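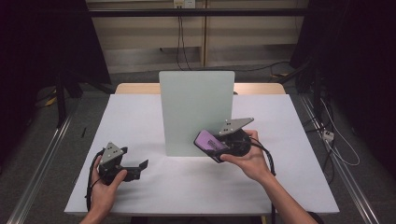
Beltura Orna handheld gripper pair, club edition
Reviewed 2024-04-16
Score: 2 out of 5

Our robotics club at Dunbar has had the Orna pair since September, which is long enough to get past the part where everyone wants a turn. I advise the club and I signed the order form, so some of what follows is me grading my own decision.

The Orna is a set of two grippers that you hold, one in each hand. You do a task with them, the software records it, and the recording is supposed to teach a robot arm to do the same thing. Beltura sells it to schools as a way to get students into robot learning without buying the arm first. That pitch worked on me. We had no arm, we had $300 left over from a canceled tournament trip, and Wotell, the reseller, had the club edition listed at exactly that.

What the listing didn't dwell on is that without an arm you have half of a project. The students record, they label, they train something on the club laptop, and then they look at a graph. Wotell's page has a line about "compatible arms sold separately," and the cheapest one on that list costs several times what our club gets in a year. I should have read further down.

The hardware

It's decent. The grippers are black, with a handle you can get your whole hand around and a gray triangular plate bolted on top. The jaws close evenly. My smaller students could work them without complaining, and I have one with big hands who could too, though he holds his farther back than the manual shows. Nothing has broken. One screw on the left unit backs out every few weeks and we put it back.

The cables are my main complaint on the hardware side. Each gripper is wired, and the wire comes off near your wrist and goes down over the front of the table. Fine for one hand. With two, any task where your hands trade sides turns into a tangle, and you can feel the cable pulling just enough to change how you move. Students started planning their motions around the cable. If the point is to record how a person naturally moves an object, that bothers me. Beltura's support told us to "route for slack," so we did, and now there's slack on the floor for people to step on.

Setting up

The quick start says 4 minutes. Our best was closer to a class period, and that was with students who had done it before. You want a plain surface, so we cover the table with a white sheet. The sheet slides if you lean on it, so you clip it. Then somebody clips it where the clip is in the way. I'm told a matte board would be better and I'm sure it would.

Then there's lighting, which has to stay put, and a spot for everything to start from. The manual is strict about the starting spot and vague about all the rest. We used tape at first, and later the students just agreed on it, which worked better than I thought it would.

The tasks

The club edition comes with a booklet of 12 suggested tasks. They're mostly pick this up, put it there, stand it against something. I thought they'd be too easy for high schoolers. They aren't, and I'll give Beltura credit for that one. Picking up something flat off a sheet with two stiff jaws is hard. You scoot it, you pinch a fold of cloth along with it, you get it up on one edge and it goes over. Thin things are the worst. A pen will take a confident junior down a notch very quickly.

Using both hands on purpose is harder still. The students who did well were the ones who slowed down and let one gripper hold while the other moved. The ones who play a lot of video games did no better than anyone else, to their great disappointment.

So the first few meetings were good. Then the repetition set in. The booklet wants 64 recordings of each task before you train on it. That's the same small motion, with the same object, 64 times, while a partner starts and stops the software. I had students who liked it the way some people like folding laundry. I had more who drifted over to the people building the line follower. By November our group of nine was down to four.

The software

It records reliably, and I won't pretend otherwise. In a whole school year we lost one session, and that was a full hard drive on our end.

Everything after the recording is weaker. The review screen shows your takes in a list with the time and nothing else, so finding the one where you dropped the object means opening them until you hit it. There's a "quality" bar next to each take. We could not work out what it measures. One of my students recorded a take with the grippers lying still on the table and it got a higher bar than her best real one. I wrote to Beltura and was told the score is "relative." I wrote back to ask relative to what and have not heard.

The training step is a single button. For a class, that's a missed chance. My students pressed it, waited, and got a graph that went down. Ask them what the graph meant and you got a shrug, and the teacher guide spends half a page on it. I ended up writing my own worksheet.

Would I buy it again

Not with our budget and not as the club's main project. If your school already owns an arm that the Orna supports, bump my score up by one, maybe a little more. The grippers are solid, and seeing a motion played back is the thing my students kept asking for all year.

If you don't own one, think hard about what the kids will have at the end of the semester. Ours had a folder of recordings and a pretty good argument about whether you should let go before or after the object touches down. I liked the argument. I'm less sure it was worth the whole trip fund.

Good: comfortable handles, even jaws, tasks that are harder than they look, recording that works.
Bad: cables, review screen, a quality bar I don't trust, a teacher guide that quits early.
Left out of the box: clips, a sheet, and an arm.

Wotell does take returns on the club edition within the first month. We were still working on the starting spot.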